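ロボット応用実習 講義資料 第6回
包装小物の把持・移載作業における安全規則と作業標準
担当:Sobia Usmani 実習指導:Rodel Cruzado

1. 本回の範囲

前回までに、アームの座標系、ハンドの開閉指令、力の閾値設定を扱った。本回は、平らな作業台の上で包装された小物を容器から容器へ移す作業を対象に、作業前、作業中、作業後に守る規則をまとめる。対象物はシリンジ、チューブ類、滅菌包装された小部品、小袋、ゲル状の内容物を封入したパウチである。いずれも軽量で、ロボットの可搬質量が問題になることはない。問題になるのは人と可動部の距離、柔らかい包装の変形、記録の不備の三点であり、以下の節もほぼこの順に並んでいる。

溶接、塗装、高速パレタイジングは扱わない。移動台車に載せたアームは第8回で扱う。

2. 参照する規格と法令

読む順序は次のとおりとする。

ISO 12100:リスクアセスメントの一般原則。用語(危険源、危険状態、危害)はすべてこれに合わせる。
ISO 10218-1:ロボット本体に対する要求事項。
ISO 10218-2:ロボットの応用およびセルの統合に対する要求事項。
ISO/TS 15066:協働運転に関する技術仕様書。版の関係は配付した対照表を見ること。
ISO 13850:非常停止機能の設計原則。
IEC 60204-1:停止カテゴリの定義。
労働安全衛生規則 第150条の3から第151条まで:教示等、運転中の危険の防止、検査等、点検。

規格の本文は図書室で閲覧できる。複写の範囲は図書室の規定に従う。レポートで引用する場合は規格番号、版、箇条番号を書く。「ISOによれば」という書き方は受け付けない。

協働ロボットという語は誤解を招きやすい。アーム単体が力制限機能を備えていても、ハンド、把持物、台、枠を含めた応用全体が協働運転に適するとは限らない。評価の単位は応用である。先端に硬い指を付けた時点で、アーム本体の丸い外装を前提とした接触評価は使えなくなる。

3. セルの構成と区域

3.1 区域の定義

作業区域は可動区域、操作位置、通路に分ける。可動区域はアームとハンドと把持物が到達しうる空間とし、ソフトウェアによる軸制限をかけた後の範囲で描く。軸制限が安全関連機能として構成されていないときは、制限なしの最大到達範囲で描く。図面には平面図と側面図の両方を付ける。側面図を省いたレポートでは、肘が後方に張り出す姿勢がたいてい抜けている。

3.2 操作位置

操作者は自動運転中、可動区域に手を入れない。操作位置は着座、立位のいずれでもよいが、その位置から非常停止の押しボタンに手が届き、かつハンド先端と対象容器が見えることを条件とする。着座で操作する場合、椅子のキャスターは位置がずれる原因になる。運転を始める前に椅子の位置を合わせ、押しボタンまでの到達を実際に手を伸ばして確認する。

3.3 非常停止

操作部は赤、背景は黄とする。周囲に容器や包装材を置かない。押しボタンの手前に一時置きの袋を重ねることは、短時間であっても禁止する。

停止カテゴリ0は駆動源の即時遮断、カテゴリ1は制御停止後の遮断、カテゴリ2は駆動源を残したままの制御停止である。非常停止に使えるのは0または1である。カテゴリ2を非常停止に割り当てた答案が毎年出るので注意する。

非常停止は日常の停止手段ではない。サイクルの終了、容器の交換、昼休みの中断は通常停止で行う。非常停止を解除しても、それだけで運転が再開してはならない。再起動には別の意図的な操作を必要とする。

3.4 台と枠

溝付きアルミニウム台では、容器の底が溝の方向に滑りやすい。容器は金具または滑り止めで位置を決める。枠に取り付けた背景布は可動区域の外で固定し、垂れや膨らみがアームに触れないことを全姿勢で確認する。布は防護柵の代わりにならない。

3.5 ケーブル

アーム外部に沿わせるケーブルには、全関節の可動域に対して余長をとる。余長が多すぎると輪になり、肘や容器の縁に掛かる。確認は低速で、最も伸びた姿勢と最も畳んだ姿勢の両方について行う。ハンド側の機器の配線は、手首の回転で張力がコネクタにかからない位置に留める。床を通る線は通路を横切らせない。横切る場合は保護カバーを用いる。

4. 対象物と容器

4.1 容器の役割

供給側、受け側、退避側の役割を作業指示書に書き、作業の途中で入れ替えない。色だけで役割を区別する運用は避け、位置番号を併記する。退避側の容器には、把持に失敗した物、包装が破れた物、種類を判別できない物を入れる。

4.2 対象物の区分

本実習では包装小物を次の区分で扱う。

区分A:平らな小袋。厚みが小さく、吸着または端部のつまみ把持を検討する。
区分B:内容物の形が外に出る包装。シリンジ、チューブなど。把持点は内容物の剛体部分にとる。
区分C:柔軟な内容物を封入したパウチ。把持力に応じて形が変わり、指の間で逃げる。
区分D:区分しがたい物。複数の包装が絡んだもの、包装から外れた部品、細い線材など。自動把持の対象とせず、停止後に人が扱う。
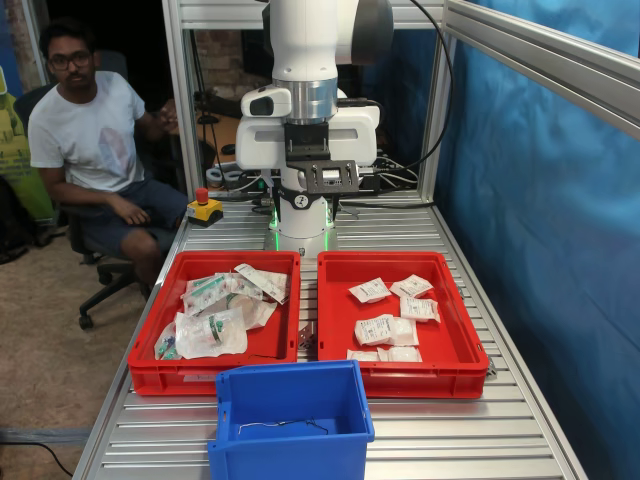
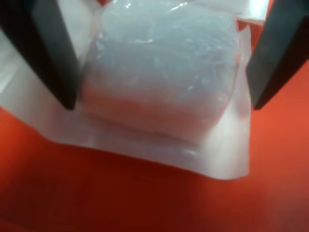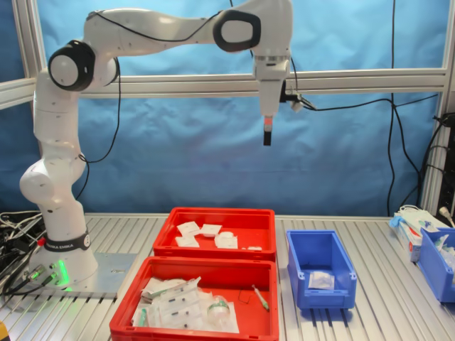

4.3 重なりと初期配置

供給容器の中で包装が重なっている場合、最上部の一点を取るつもりで下の包装を引き上げることがある。透明フィルムは境界の検出が難しく、画像上で一つに見える領域が一つの物であるとは限らない。初期配置は「分散」「一部重なり」「堆積」の三水準で指定し、水準を記録票に残す。水準をまたいで成功率を平均した数値は、考察の根拠として認めない。

4.4 把持力の設定

把持力は区分ごとに上限を定める。上限は包装の破損で決まる場合と、指と人の接触評価で決まる場合があり、小さい方を採る。区分Cでは、指令幅に達しても内容物の変形によって把持が成立していないことがある。幅の到達だけを成立条件とせず、指の位置の変化量と力の推定値を併用する。

シール部、すなわち内容物のない縁のフィルムをつまむ把持は、区分Cでは原則として禁止する。持ち上げたときに内容物の重さがシール部の一辺にかかり、剥離の原因になる。例外として、シール部の強度試験の結果を添付した場合に限り、指導者の承認を得て実施できる。

指と指の間、指と容器の壁の間は挟まれの危険源である。リスクアセスメント表では両者を別の行に書く。容器の壁際で把持する動作では、後者の隙間が動作中に変わる。最小の隙間だけを書き、変化の過程を書いていない表は差し戻す。

4.5 アプローチと離脱

下降は容器の縁より高い待機点を経由する。待機点から把持点までは低速とし、想定外の接触力を検出したら上方へ退避せずにまずその場で停止する。接触した相手が容器の縁か人の手かを制御側では区別できないためである。その後の退避方向は操作者が確認して指示する。

放す高さは区分ごとに決める。区分Bの物を高い位置から放すと容器の外に出ることがある。受け側容器の底面から放す高さを測り、記録票に書く。測定の基準を台の面とする班が見られるが、容器の底の厚みを含んでしまうため不可とする。

5. 作業の手順

5.1 始業点検

点検は安全規則第151条の趣旨に沿い、その日の最初の運転の前に行う。項目は次のとおり。

外部電線の被覆および外装の損傷の有無
アームの作動の異常の有無
非常停止装置の機能
台と容器の固定
ハンドの指の取付けねじの緩み
指先の摩耗、付着物
ケーブルの余長と留め具
操作位置からの視界
状態表示灯の点灯

点検票は様式2751を用いる。旧様式は使わない。異常があれば運転を開始せず、補修その他の処置をとり、その内容を同じ票に書く。「異常なし」の欄にまとめて線を引いた票は無効とする。

5.2 教示

教示は一人が操作し、もう一人が非常停止を受け持つ2人体制で行う。受け持つ者は教示中に別の作業をしない。記録入力も不可である。教示者はイネーブル装置を保持し、低速で動かす。手で直接アームを導く教示では、ハンドの指の間に手を入れない。合図は言葉で行い、復唱してから動かす。

教示点には名称を付ける。P1、P2のような連番のみの名称は、容器の配置を変えたときに取り違えを招く。役割と位置番号を含む名称にすること。

5.3 自動運転と遠隔操作

自動運転に移る前に、可動区域内に人、工具、空の包装材が残っていないことを目視で確かめ、声に出して宣言する。プログラムを変更した直後の最初のサイクルは低速で通す。

遠隔操作による移載も自動運転と同じ区域の規則に従う。操作者がハンドを常に見ているという理由で区域への立入りを認めてはならない。操作者の注意は把持点に集中しており、肘や前腕の動きを監視していない。第三者の立入りを監視する手段を別に設ける。

5.4 容器の補充と物の置き直し

補充と置き直しは停止中に行う。停止とは、運転停止の状態にあり、かつ操作者以外の者が再起動できない状態をいう。アームが動いていないことと停止は同じではない。条件待ちで静止しているアームは、次の信号で動く。状態表示灯の色の意味は機種によって異なるため、使用する機種の取扱説明書で確認し、区域図の余白に書き写しておく。

台の上に落ちた物も同様に扱う。溝に入り込んだ細い部品は指で掻き出さず、停止後に樹脂製のピンセットで取る。

5.5 終業

アームを終業姿勢に移し、ハンドを空にし、停止の後に電源を切る。把持したまま電源を切ると、ハンドの方式により物が落ちる場合と保持される場合がある。どちらであるかをリスクアセスメント表の備考に書く。容器の中身は区分別に戻す。破れた包装は再使用しない。

6. 記録

6.1 記録票の項目

試行番号、区分、初期配置の水準、把持力の設定値、放す高さ、結果、停止の有無と種類、操作者、指導者の確認印。結果は「成立」「滑落」「複数把持」「破損」「中断」から選ぶ。自由記述の欄は補足に使い、結果の代わりにしない。

6.2 欠測の扱い

Atmont実習室での前期の記録は394件で、停止の種類の欄に空白が目立った。空白は「停止なし」と「未記入」の区別がつかず、集計から外さざるをえない。停止がなかった場合も「なし」と書く。後から記憶で埋めることは認めない。

6.3 映像

映像を残す場合、カメラの位置を区域図に記入し、カメラの支持具も可動区域との干渉確認の対象に含める。映像は記録票の代わりにならない。人が写る映像の保管と閲覧は、実習室の個人情報の規定による。

6.4 ヒヤリハット

接触、挟まれ、予期しない起動は、けがの有無にかかわらず当日中に報告する。報告書には姿勢、速度設定、直前の指令を書く。再現のために同じ動作をさせてはならない。

7. リスクアセスメント表の記入例

危険源:指と容器の壁の間の挟まれ
作業段階:教示
危険状態:教示者が容器を手で押さえた状態でハンドを下降させる
保護方策:容器を金具で固定し、押さえる必要をなくす。低速、イネーブル装置
残留リスク:固定金具の緩み。始業点検で確認

危険源:アーム肘部と枠の間の挟まれ
作業段階:遠隔操作
危険状態:第三者が枠の間から手を入れる
保護方策:軸制限、区域表示、立入りの監視
残留リスク:枠の開口からの侵入。監視を置けないときは運転しない

危険源:予期しない起動
作業段階:補充
危険状態:条件待ちで静止中に容器を交換する
保護方策:停止操作の手順化、再起動権限の限定
残留リスク:手順の省略。開口部の防護装置とインターロックを検討する

保護方策は、本質的安全設計方策、安全防護および付加保護方策、使用上の情報の順に検討する。「注意する」「声をかける」は使用上の情報にあたり、上位の方策を検討した跡がない表では単独で書けない。

8. 課題

自班のセルについて、区域図(平面、側面)、リスクアセスメント表、区分BおよびCの把持条件表を作成する。把持条件表には、上限値がどちらの理由で決まったかを書く。Ondetti班とHegarty班は容器の配置を共有しているため、区域図は共同で一部とし、表は別々に提出する。Lilbridge班は前回の側面図の差し戻し分も併せて出すこと。

提出先はCruzado、期限は次回の講義開始時とする。様式2751の写しを最終ページに付ける。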